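Course 3537: Floral Display and Presentation
Unit 20. Tulips in a Tall Vase
Instructor: Nicanor Arriaga, Dudden Building, Room 21

Reading for Monday: Hashmi, chapter on spring bulbs.

20.1 Choosing the vase
Tulips continue to lengthen after cutting and will bend toward the light. A tall vase with a narrow base and a flared mouth supports the lower stems and lets the leaves open outward. Tinted glass softens the look of the stems but does not hide them; strip any foliage that would sit below the water line.

20.2 Ribbon and surroundings
Ribbon is tied at the neck, with one tail left to hang. Printed ribbon should carry a short phrase in small lettering. Students should also consider the background — a strongly patterned wall calls for flowers of a single color. 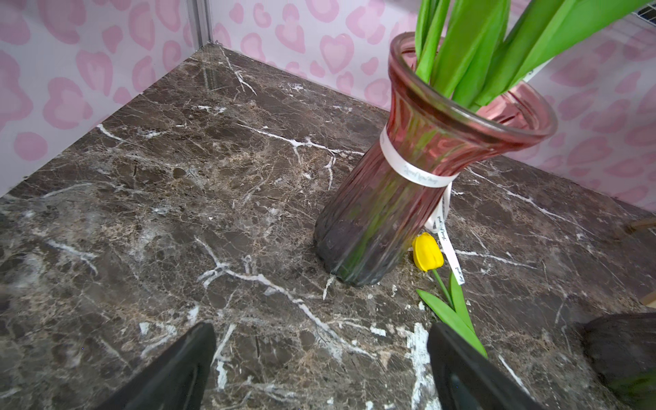
20.3 Adding stems
Stems are added one at a time. Lay each tulip flat beside the vase, check the bloom and leaves, and recut the end at a slant before placing it. Closed blooms are preferred for display work, as they last longer. Turn the vase after each addition and view it from the front.

Practical work is submitted to Lợi Ngô before the end of the session.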